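Kassa Table Top

Replacement and made-to-order tops for desks, workbenches and kitchen tables
Range: Kernura Surfaces
Price: from £40 for the smallest size

The Kassa is a plain flat top supplied without legs or frame. It can be fixed to an existing base or laid across a pair of trestles. We started making it for people who had a sound table underneath and a ruined surface on top, and most orders are still of that sort.

Every top is cut to the size you give us. Measure the base at both ends as well as the middle, as older frames are often out of square. Allow for the overhang you want on each side. If you want a corner taken off to clear a radiator or a door, send a sketch with the measurements marked on it.

Colours: mauve, slate, chalk, bottle green. Mauve takes a little longer in November, when we run the darker colours first. 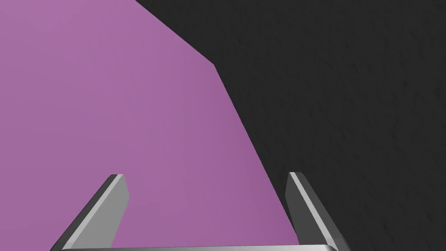
Fixing

Tops come undrilled. Use the fixings from your old top if they are in good order, but check the length of the screws against the thickness you have ordered. The Veneo bracket set (10 brackets, with screws) fits most steel and timber frames and is sold separately.

Care

Wipe with a damp cloth and a little washing-up liquid. Do not use scouring pads, bleach or cream cleaners. Put a mat under hot pans. Small scratches can be filled with the matching touch-up stick, which is left to dry overnight and then rubbed back with a soft cloth.

Delivery and returns

Delivery is to the kerb only. Tops over two metres need two people to carry them. Made-to-order sizes cannot be returned unless faulty.

For cutting queries, write to Tsion Admasu in the workshop, quoting your order number.

Page updated Sunday, February 9, 2020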